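I have been doing jigsaw puzzles as an adult for long enough to have opinions, and the opinions have backed up. Thread.

Background: my apartment in Bondside came with a closet, and in the closet the last tenant had left a 500-piece puzzle of a covered bridge. I did it in one evening with a cold. By the end of the cold I was a person who says "piece count" out loud.

People assume the hard part of a big puzzle is the sky. The sky is fine. Sky people have made their peace with things. The hard part is hedges.

I say this as someone who spent most of August on Skomimton Harbor, 2,000 pieces, from Horgan. It's listed as a harbor. By area it's a hedge with a boat in it.

Horgan, if you don't know them, makes very nice thick pieces and picks its pictures by asking a retired dentist what he'd hang in the waiting room. I own several.

Edges first. I know there's a school of thought that starts from the middle with whatever is brightest. I have met these people and they also eat the pizza crust first.

My friend Ritu Shukla is one of them. She did the entire boat before I'd found the fourth corner, then slid it over to me on a cookie sheet like a waiter with a fish.

The fourth corner was in the box lid. I'd checked the box lid. I want that on the record.

Sorting. I sort by color, then by shape, then I get bored and sort by what I call "attitude," which means putting all the pieces I'm annoyed at in a muffin tin.

A muffin tin is the best puzzle equipment there is. You can spend 100 dollars on stacking felt trays with little spouts. I did. They're under the bed and the muffin tin is on the table.

The table matters more than the trays do. Mine at home is dark walnut veneer, so every brown piece vanishes on contact and the hedge pieces look like a stain. What I want is something pale.
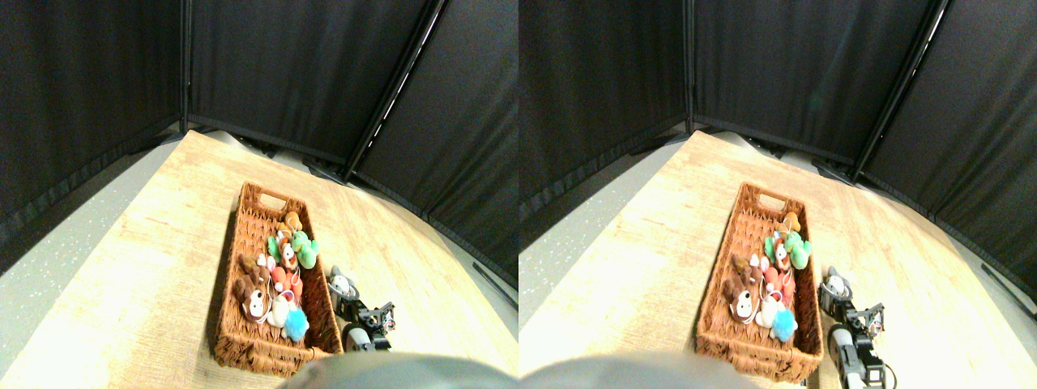 Light wood grain, black curtains. I'd take the table.

Second thing about tables: height. If you can rest your elbows on it, it's for eating. A puzzle table should be a bit higher, so you can stand there on one foot for three hours on your way to bed.

Third thing: whatever table you use, you don't have a table anymore. We ate dinner on the couch for the whole of Skomimton Harbor. Yogesh started calling the coffee table "the good table."

Yogesh Nishad, for new followers, is my husband. He doesn't do puzzles. He walks past with a mug, puts in one piece without breaking stride, and leaves the room. It's always the right piece. I've asked him to stop.

Lighting. Overhead light is useless because your own head gets in the way. I use a floor lamp with a bendy neck, aimed from the left. It also makes glossy pieces flare up white, so every so often I lean sideways like I'm dodging a bee.

On looking at the box: yes, you may look at the box. There are purists who hide it. I saw one at the swap keep hers face down in a tote bag, and she looked about as relaxed as you'd think.

The swap, while I'm on it. Janen is a used bookstore downtown with one shelf of puzzles at the back. Bring one, take one. The rule is you write on the lid whether it's complete.

The handwriting on those lids is the best reading in the store. "Complete." "Complete as of last winter." "Complete but dog." One lighthouse just said "I don't know anymore" in ballpoint.

I took the lighthouse, obviously. It was missing two pieces, both from the lighthouse.

Someone asked me last time if I glue them. I don't. I did glue one, early on, and then I owned a rigid three-foot picture of a Bavarian bakery that couldn't be folded or given away. It moved apartments with us. It's behind the dresser.

What I do is leave the finished puzzle out for a couple of days, so guests can say "wow, how long did that take," and I can lie. Then I break it up by hand.

Breaking it up is the best part and I won't be taking questions. Start at a corner, roll it like dough. Ritu can't watch. She goes and stands in the kitchen.

False fits: on a cheap puzzle, a piece will go in perfectly well where it doesn't belong, and you'll build on that mistake for an hour. Press along the seam with your thumb. If one side sits a hair proud, pull it and apologize to the row.

Do not buy a puzzle because it's funny. The one that's all baked beans is funny for the length of time it takes to open the bag. After that it's you and the beans.

Also avoid the ones where the picture on the box isn't the picture in the box. "The puzzle shows what the fisherman sees!" I have no idea what the fisherman sees. I've got a job.

Good first big one, if you're asking: anything with signs on it. A market street, shelves of tins, a map. Words are a gift. You find half a letter and suddenly you're having a wonderful night.

Update on the hedge, since several of you wrote in. I finished it, near midnight, standing up, wearing one sock. Then I went for the last piece, which was a bit of plain dock.

Yogesh had it in his shirt pocket. He says he was keeping it safe. He put it in with the mug in his other hand.

Next up is a Horgan called Orchard in Fog. Ritu has already texted to claim the ladder.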